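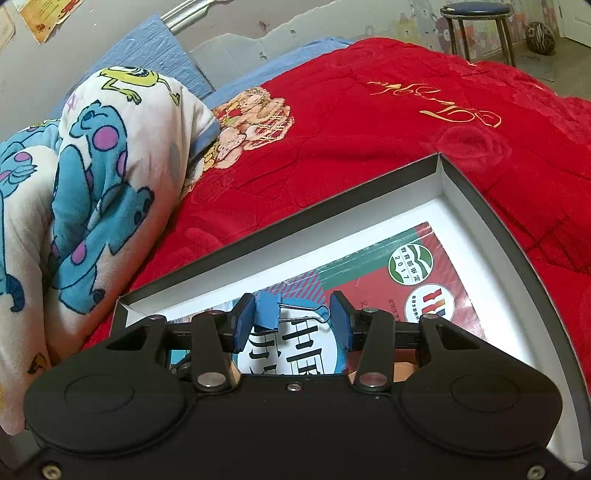
Lorna Carnegie held that a binder clip is the one thing in the house that is always lost and always in the next room, and readers in Edton still write in to agree with her.

The binder clip is a small spring clip for holding loose sheets together without piercing them. It has a folded body of springy metal, usually painted, and two wire handles which are squeezed to open the jaws. Once the papers are in, the handles can be laid flat against the sheets, or slipped out altogether if one is feeling tidy. Sizes vary a good deal, and the larger ones will take a bundle up to 12 mm thick.

Away from the desk the clip leads a busy life, closing bags of flour, holding recipes open and keeping a textbook at the right page. Many households keep theirs in a shallow box lid along with hair ties and other odds and ends, a habit known in Felasdale as a "bits tray" (and a very good habit too, though it does need turning out every July or so!).

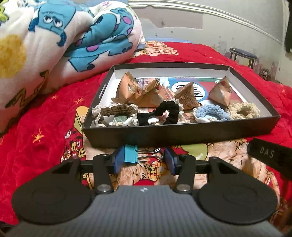 Teal binder clip, with a tray of small packets and crocheted scrunchies.

Handles that have worked loose can be pinched together and pushed back into the rolled edges of the body.

See also: Bulldog clip; Paper clip; Treasury tag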